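Red sweater pilled to death after one winter — shave it or give up?

luvura_knits
OK so I finished a red pullover in December, first thing I ever made with real sleeves. Wore it constantly. Now both underarms and the whole front where my bag strap rubs are covered in fuzz balls. Yarn is Undau worsted, the 50 gram balls, ball band just says wool blend and the rest got wet and I cant read it. Do I shave it? Comb it? My mother in law says pick them off by hand and never own a shaver. It's a lot of pills. Also is it going to keep doing this forever

Tâm Dương
Shave it. Lay it flat, one hand under the fabric so it stays tight, go slow. 10 minutes tops. Don't do the ribbing at the cuffs, it catches.

purlgrey
Please don't shave a hand knit. Every pass takes off fiber. You're making it thinner in exactly the spots that are already wearing. I use one of those little combs with the copper mesh, takes longer, sweater lasts longer. I have one from 577 yards of soft merino that's still going and it has never seen a blade.

Tâm Dương
The pills are already fiber that left the sweater lol. You're not saving it by leaving it hanging on.

purlgrey
Some of it's still anchored. Pull on one and look at what comes with it. And a shaver doesn't know where the pill stops.

cotton_only_dan
Both of you are arguing about the symptom. Undau worsted is soft single ply, it pills, thats what it does. I knit a hat in it and it looked 20 years old in a month. Next time get something plied with some nylon in it.

luvura_knits
I like the hat comment less than you'd think, I have a second color of this in a bag already

To answer the flat thing, yes I block and dry on the guest bed, old blue sheet underneath. I don't own a proper board.

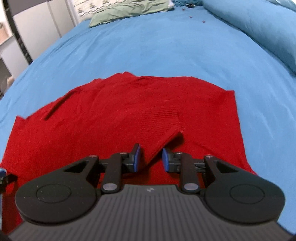 Washing and drying, because that matters more than the comb

Giang Đồng
Jumping in on this part. How are you washing it? A lot of underarm pilling is half felting — heat plus sweat plus rubbing. I do cool water, 15 min soak, no wringing, roll in a towel, then flat. Turn it inside out first. If you've been putting it in the machine on "delicate" that's your problem right there.

luvura_knits
...it was on delicate. Twice. In a bag though!!

Giang Đồng
Bag helps, doesn't fix it. The spin is what gets you.

cotton_only_dan
Disagree a bit. My machine has a wool cycle and I've run sweaters on it for years. Depends on the machine. Mine barely moves the drum.

Giang Đồng
Fine for your machine. She said delicate, not wool. Mine spins delicate at 1000 which is nuts.

purlgrey
Also check the sheet doesn't bleed if it's a newish one. Strong blue under a damp light sweater is how I ruined a cream cardigan. Red you'd probably never notice, but still.

luvura_knits
Sheet is ancient, nothing left in it to bleed. How long do you all leave it flat? I did one night last time and the hem was still damp

Giang Đồng
Worsted weight, two days for me in winter. Flip it once. Put a dry towel under the second side.

Tâm Dương
One day with a fan. Pat the sleeves straight before it dries, they go weird at the elbow otherwise.

needlesandnoodles
did you swatch? a looser gauge pills way more. I went down a needle size for my last Undau thing and its noticably better. also there's a long old thread on this in the yarn section, 567 replies, mostly people yelling about shavers

luvura_knits
Swatched once, went up a size to hit gauge. So yeah, loose.

needlesandnoodles
theres your answer. for the second one go down and add a few stitches

purlgrey
And comb the first one. Comb!

Tâm Dương
Shave.

luvura_knits
Going to try the comb on the left underarm and the shaver on the right, then wash cold. Will post back after a couple of wears. Does anyone have a brand of shaver that isn't junk, the cheap one I had died in a week

Tâm Dương
I've got a Rorix, plug in kind. Get one with a guard you can raise. The battery ones slow down halfway and that's when they chew holes.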